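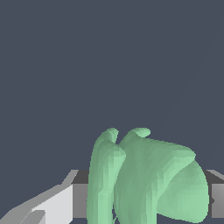
Does it matter whether a person teaches a robot by holding its arm or by steering it from across the room?
It matters a good deal, mostly for how the person moves and how soon the person gets tired of moving. The robot ends up with a different set of habits in each case, and some of them are ours.

4. Collecting the demonstrations

4.1 Two ways of showing

We compared two ways of giving a robot arm a task. In the first, which we call hand guiding, the teacher takes hold of the arm near the wrist, with the motors set to carry the arm's own weight, and walks it through the job. In the second, remote control, the teacher holds a small handset and the arm follows the hand at a distance. Remote control was done both on the real arm and in simulation, with the same handset and the same software in between. The software is called Wodov. It was written by the second author over one long August and has been apologized for in two earlier papers, so we will not do it again.

Every teacher was given the same instruction, read aloud from a card: approach the object, close the fingers on it, lift it clear of the surface and hold it still. Samran Somboon, who wrote the card, had wanted a fifth clause about moving "naturally." Pilot teachers asked what that meant, and after some discussion among the authors we found that we would also have liked to know. The clause was removed.

Figure 3. Remote control in simulation, during the approach. The gripper finger enters from the lower left. The green object stands in front of the gray ledge, and the finger has not made contact.

4.2 Objects

The simulated objects are rounded, lumpy things with folds and creases, drawn from the Lerkura set. We picked them over boxes and cylinders because a box tells a teacher where to grab it. A shape such as the one in Figure 3, with a narrow upright lobe beside a much broader one, offers several plausible places and one or two that only look plausible. Teachers disagreed about these shapes, sometimes with themselves. Halldóra Arnardóttir gave the same object to the same teacher in the morning and again at 4 p.m. and got two quite different grasps, each defended with equal warmth.

The crease between lobes deserves a word. Several teachers working by remote control tried to slip a finger into a crease of this kind, on the reasonable theory that a gap is for putting things in. The simulator represents a crease as two surfaces that meet, and it has strong views about a third object joining them. Attempts of this sort usually ended with the object leaving the workspace at speed. We kept these recordings, marked as failures, and they turned out to be useful later (Section 6), as well as popular at lunch.

4.3 Teachers

Teachers were recruited from the Ladefoged building, where our laboratory shares a kitchen with two others. None had taught a robot before. Each worked through both methods, with the order switched from one teacher to the next, and could stop whenever they wanted. Sessions were capped at 90 minutes. The cap was generous for remote control and wildly optimistic for hand guiding, where the arm weighs nothing in theory and has a good deal of opinion in practice. The motors cancel gravity well but do not cancel friction, and by the second half of a session most teachers had stopped being gentle with the elbow joint.

In total we kept 39 demonstrations per method for training. Recordings were dropped if the arm hit a joint limit, if the handset lost its connection, or if the teacher was talking to someone in the doorway for most of the approach. The last rule was applied by Érica Seixas, who watched every recording without knowing which teacher it belonged to, although she reports that the doorway conversations made some of them easy to guess.

4.4 What the recordings look like

The two methods leave different marks on the data. Hand-guided paths are smooth and rather direct. A person holding the arm can see the object with both eyes, feels the wrist turn, and corrects without stopping. The trouble is at the end. Teachers tended to push the fingers a little into the object, and the recorded pose is then slightly past the place where the fingers ought to be. A robot that copies this faithfully will also push, and it has no sense of when to feel awkward about it.

Remote-control paths are slower and come in pieces. The teacher moves, stops, looks, and moves again. Near the object the stops grow longer, above all in simulation, where depth has to be judged from a flat screen. A finger in front of a ledge and a finger touching a ledge can look much alike from one viewpoint. Teachers dealt with this by waving the gripper gently from side to side to see what moved in front of what. It is a sound trick. It is also present in the training data, and our first trained policy learned to wave at the object before picking it up, which visitors found charming and we did not.

We considered cutting the pauses out. Ljubica Stojanović argued against this on the grounds that a pause is where the teacher decides something, and that the recording just after it is the cleanest part of the whole demonstration. We tried it both ways. Removing all pauses made the policy faster and noticeably worse at the final approach. Shortening them, so that a long wait became a brief one, kept most of the benefit and got rid of the robot's habit of standing beside the object as if trying to remember its name. All results in Section 5 use shortened pauses. The waving was left in for one condition and filtered out for the others.

4.5 Checking the labels

Each recording was split into approach, close, lift and hold. The splits were first made by a simple rule based on finger opening and height, then checked by hand. The rule did well on hand-guided data. On remote-control data it was easily fooled by teachers who closed the fingers early, thought better of it, and opened them again. Adeel Pirzada went through these and moved the boundary to the last closing before the lift. His notes on individual recordings are included with the data, lightly edited for tone.

One source of error remains. In hand guiding, the teacher's own arm supplies some of the lifting force, and the motors record only their share. The force readings during the lift therefore describe a team effort with one member unlisted. We do not use force in training for this reason, although it is stored in the files. Anyone who wants to use it should first read the calibration procedure from the Zimo arm tests, and should set aside more time for this than seems necessary.

The recordings were divided by object, so that no object used for training appears in testing. An earlier division by teacher gave much nicer numbers. We report them in the appendix, where they can be admired without being relied upon.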